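Vestow arms, microwave build – bench log

18 January 2024. Quick one, photos first and notes after. Two arms on the shared bench, one microwave, one job: open the door and shut it again without me touching anything. Iñaki Lozano did the brackets, I did the wiring and most of the swearing. Arms are our own Vestow design, second version, printed parts redone in August.

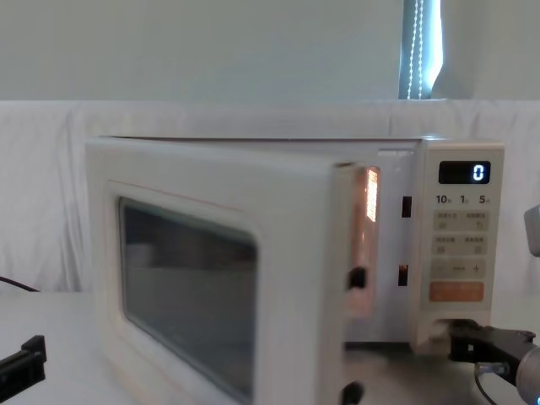

Door open, gripper down low by the control panel.

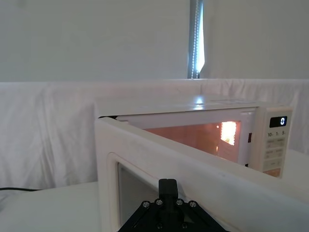 Up against the top edge of the door.
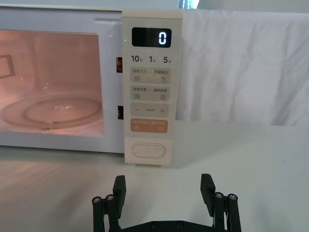 Jaws wide, panel straight ahead.

Controller next. Still running the old Stirum board, which drops packets once both arms move together. Swapped the cable, no change. Lowered the loop rate to 80 Hz and it behaves, mostly. The release is the big oval button at the bottom of the panel, nice fat target, so I aim for the middle of it and let the wrist give a little. Push force is set in raw counts – 1000 is too shy, 3000 made Iñaki shout from accross the room. Somewhere in between, will write it down when I stop changing it. Closing is a different problem. Has to be a shove at the end, a slow push just sits there against the hooks.

Still to do:
Strain relief on the wrist cables, both sides
New finger pads, the Arrieta rubber peels off at the corners
Proper e-stop, not the power strip
Rewrite the homing routine so it dosen't start with a lunge

Files go up on the Vumdale page once the bracket drawings match what we bolted on. Left bracket is 2 mm out, right one is fine. If you grabbed the older set, reprint the left one only and keep your screws.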